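Forum Hemedia > Maison > Bois et finitions

Plateau en bois à lamelles : huile ou vernis, et comment rattraper les taches ?

Qianru Xiao
Membre, 8 messages
Posté le 1er novembre

Bonjour,

J'ai acheté en août un plateau de table en bois massif à lamelles, non traité, pour en faire un bureau qui sert aussi à la couture et aux repas. Il mesure 30 mm d'épaisseur. Je l'ai posé sur deux tréteaux métalliques et j'ai passé deux couches d'huile dure Dekport incolore, en laissant sécher une nuit entre les deux.

Depuis, j'ai trois soucis. D'abord des auréoles blanchâtres sous les tasses, qui s'atténuent un peu mais ne partent pas. Ensuite une zone qui reste légèrement collante du côté de la fenêtre, là où j'ai mis le plus d'huile. Enfin le plateau se creuse au milieu dans le sens de la largeur. On passe une pièce de monnaie sous une règle posée en travers.

Je me demande s'il faut tout poncer et passer au vernis, ou si l'huile est rattrapable. J'aimerais garder l'aspect mat. Le chauffage est au sol dans cette pièce, je ne sais pas si cela joue. Merci d'avance.

Pan
Membre
12 personnes ont trouvé cette réponse utile

Bonjour,

Pas besoin de tout poncer. Je prends les points dans l'ordre qui m'arrange.

La zone collante vient d'un excès d'huile. Une huile dure doit être essuyée entièrement au chiffon un quart d'heure après l'application, jusqu'à ce que le chiffon ne glisse plus sur un film gras. Ce qui reste en surface sèche mal et accroche la poussière. Frottez avec un tampon abrasif fin et un peu d'essence de térébenthine, essuyez, laissez sécher fenêtre ouverte. Si ça colle encore le lendemain, recommencez. Étalez les chiffons à plat dehors après usage, ne les mettez jamais en boule dans une poubelle : ils peuvent prendre feu tout seuls.

Les auréoles : deux couches, c'est peu pour une table où l'on pose des tasses. Poncez au grain 180 puis 240, toujours dans le sens des lamelles, sur une surface un peu plus large que la tache pour ne pas faire de cuvette. Dépoussiérez, puis passez une couche très fine sur la partie poncée. Quand elle est sèche, une couche sur tout le plateau, qui égalise la teinte. Ne vous inquiétez pas si les lamelles ne foncent pas toutes pareil. Sur ce genre de panneau les morceaux viennent de planches différentes, et l'huile fait ressortir les écarts qu'on voyait à peine sur le bois brut. 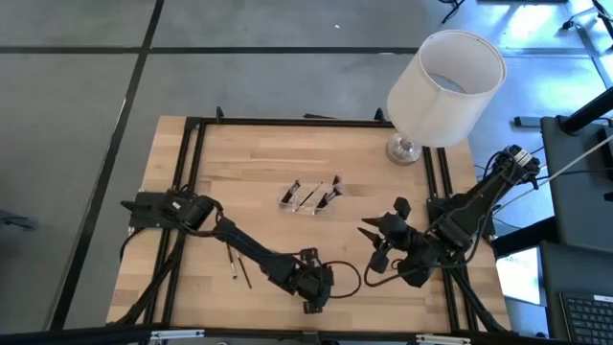 Plateau à lamelles de bois, dans des tons beige, miel et brun clair.

Pour le creux, il y a une question que vous n'abordez pas : avez-vous huilé le dessous ? Si une face est protégée et l'autre brute, elles ne prennent pas l'humidité à la même vitesse et le panneau se déforme. Le chauffage au sol accentue le phénomène, puisque l'air chaud sèche le dessous en premier. Retournez le plateau, donnez-lui le même nombre de couches que sur le dessus, sans oublier les chants et surtout le bois de bout. Laissez-le ensuite quelques semaines sur des cales, à l'écart du chauffage. Il ne reviendra peut-être pas complètement à plat.

Si vous fixez des traverses métalliques dessous, prévoyez des trous oblongs. Un plateau vissé serré dans des trous ronds finit par fendre quand le bois travaille.

Zolano
Nouveau membre
1 personne a trouvé cette réponse utile

Moi j'ai mis du vernis polyuréthane mat sur le mien et je n'y touche plus depuis 10 ans. L'huile c'est joli mais il faut en remettre tout le temps. Un coup de ponceuse, trois couches et c'est réglé.

Par contre il faut enlever toute l'huile avant, sinon ça n'accroche pas.

Qianru Xiao
Membre

Merci à tous les deux. Je n'ai en effet rien mis dessous, je pensais que c'était inutile pour une face qu'on ne voit pas. J'ai retourné le plateau ce matin et le bois est nettement plus clair de ce côté.

Je reste à l'huile. Il me reste presque 30 cl du bidon, est-ce que cela suffit pour deux couches dessous et une dessus ? Le plateau fait 160 sur 80.

Pan
Membre

Ça devrait passer, mais de justesse. Le dessous brut boira plus à la première couche que les suivantes. Commencez par lui et par les chants, et gardez le fond du bidon pour les retouches du dessus. Remuez bien avant, les huiles mates déposent au fond et sans cela vous aurez des zones satinées.

Sujet consulté 547 fois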